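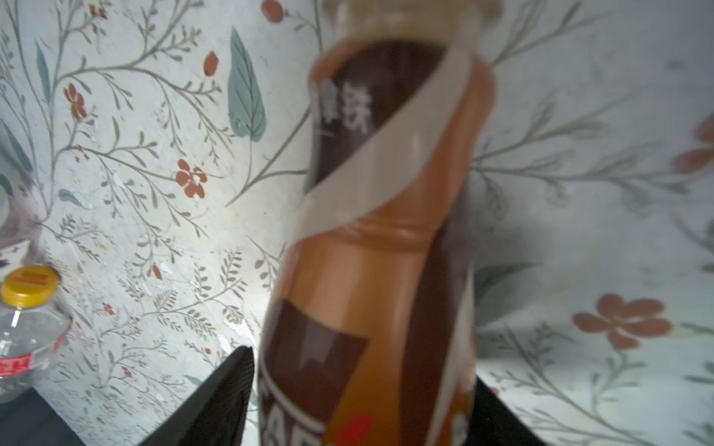 Figure 4.1 A plastic drink bottle with a waist molded into its side and a printed label wrapped around it.

Chapter 4
Bottles, Bins, and What Comes Next

Pick up a drink bottle and turn it over in your hands before you throw it out. There is so much to find! The neck is thick and stiff, the shoulder spreads the load, and a ridged ring partway down keeps thin walls from buckling when you squeeze. Then there's the label, often a different plastic from the bottle itself, and the cap, which is usually different again. One small object, and already we have a sorting problem.

In Chapter 3 we followed glass from the kitchen to the furnace. Plastic takes a messier road, and I think a more interesting one. It begins at a bin.
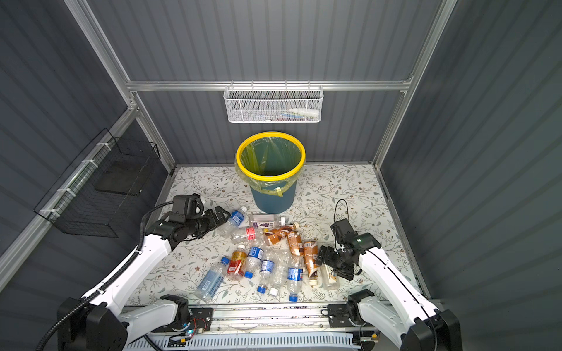

Delphine Gallagher

Twelve bottles lie on the floor in front of a bin with a yellow rim, and the bin is empty. Before you read on, make a guess: how much of the bin would they fill if they went in whole? How much if you crushed them first? Write both guesses down, because you will test them in Activity 4.2 (you'll need 30 minutes and a ruler).

Most of what we carry to the curb is air. That single fact shapes the trucks, the balers, and the price of a load, and we'll meet it again on page 274 when we visit the sorting line at Pullovbridge.

Key words for this chapter: resin, bale, liner, residue, volume

4.1 Reading a Bottle

Start with the bottom. Many bottles carry a small number there, set inside a triangle of arrows.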